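Shoe rack

A shoe rack is a piece of household furniture for storing footwear off the floor. It is usually kept in an entrance hall, porch, cloakroom or bedroom. Most shoe racks are open, with two or more shelves held between upright sides, though closed cabinets, hanging pockets and revolving stands serve the same purpose.

History

In many parts of the world shoes are taken off at the door, and houses have long had a set place for them. This might be a stone step, a low shelf or a row of pegs. In colder countries boots were often left on a tray or a slatted board so that mud could fall through and be swept up later.

The separate shoe rack became common when town flats grew smaller and people came to own more than one or two pairs. Early racks were made by local joiners to fit a particular hallway. Racks sold in flat packs followed, and these could be put together at home with a screwdriver.

Construction

An open rack has legs or side panels joined by shelves or rails. Slatted shelves let air pass around the shoes and help them dry. Solid shelves hold small shoes better and stop dirt dropping on to the pair below. The lowest shelf is often set close to the floor, and the top may be used as a seat or for keys and post if the frame is strong enough.

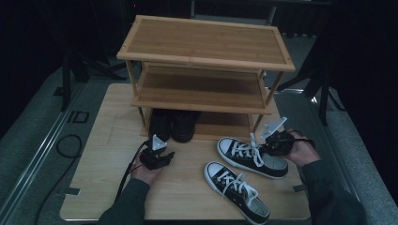 A three-tier bamboo rack with a pair of black shoes on the bottom shelf.

The space between shelves decides what can be stored. Flat shoes and trainers need little height, while ankle boots need more and long boots are normally kept on the floor or on a separate stand. Some racks have shelves that can be moved or set at a slope.

Materials

Pine, beech and bamboo are widely used, along with steel tube, wire and plastic. Bamboo is a grass, but it is cut into strips, glued and planed, and then worked much as timber is. It is light and hard. Like wood, it may swell or go mouldy if it is left wet, so most bamboo racks are given a coat of oil or varnish. Steel racks are usually painted or coated to prevent rust.
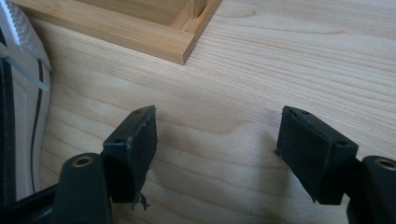 Page 390

Pale woods show dirt more readily than dark ones, and a clear satin finish is often chosen for them as it can be wiped with a damp cloth. Scratches in an oiled surface can be rubbed down and oiled again. A varnished surface generally has to be sanded back first.

Shared buildings

Schools, places of worship, baths and hostels may need racks for a large number of visitors. These are normally fixed to the wall and divided into numbered spaces. The hostel at Tenville has 400 such spaces in its lower hall. In blocks of flats, racks on landings can block the way out in a fire, and many landlords do not allow them.

See also

Boot scraper
Coat stand
Hall tree
Shoe tree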